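Search our site
Search games, news, jobs
Go

Call for playtesters: Taris, closed build
10th May, by the Tevora user research desk

Tevora is recruiting 60 participants for a closed playtest of Taris, a first-person survival game set in the flooded lower decks of an ore carrier. The build contains the first two chapters and the save system, which was rewritten in February. We need data on navigation, checkpoint spacing and controller comfort. We are not collecting opinions on the story at this stage, and most of the dialogue is placeholder.

Each participant completes two remote sessions of 40 minutes, followed by a written questionnaire. Sessions are played at home on your own computer. The build logs position, inputs, deaths and menu use. It does not record audio or video.
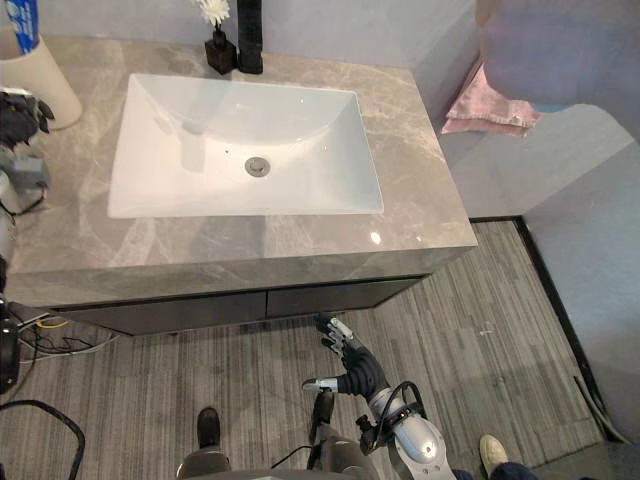
Applicants must be 18 or older, live in Australia or New Zealand, and have finished at least one first-person game in the past year. Experience with horror games is not required. We are short of left-handed players and players who use an inverted vertical axis, and both groups will be given priority. Employees of other studios may apply but will need their employer's written consent.

Minimum hardware is a six-core processor, 16 GB of memory and a wired or wireless controller. Keyboard and mouse support is switched off in this build. The download is large, so check your data cap before applying.

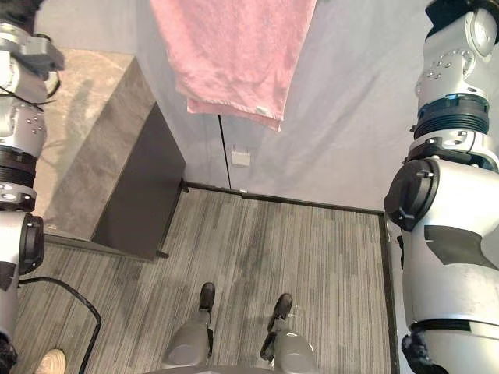 Colour settings are part of the test. Taris marks safe routes with coloured cloth tied to rails, and the markers must stay readable under three lighting presets and the colour-blind filters. The target contrast is that of a pink towel against a pale grey wall, which most people can pick out at a glance. If you have a diagnosed colour vision deficiency, state the type on your form. It will not count against you.

Participants who complete both sessions and the questionnaire receive a $208 store credit and a key for the finished game. Partial completion is not paid. All participants sign a confidentiality agreement, and streaming, screenshots and public discussion of the build are prohibited until release.
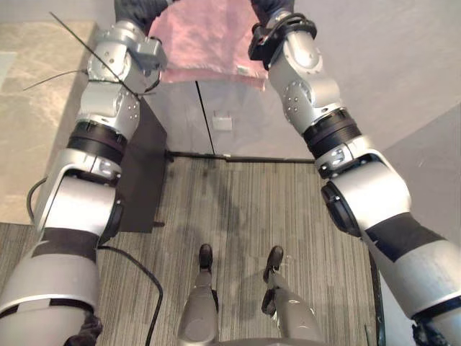 Two arms, one pink cloth.

To apply, complete the form on the Tevora research page and quote reference 3013. Include your controller model, your time zone and the hours you are usually free. Successful applicants will be sent a download key and an installation guide. Unsuccessful applications are kept on file for later rounds unless you tick the box asking us to delete them.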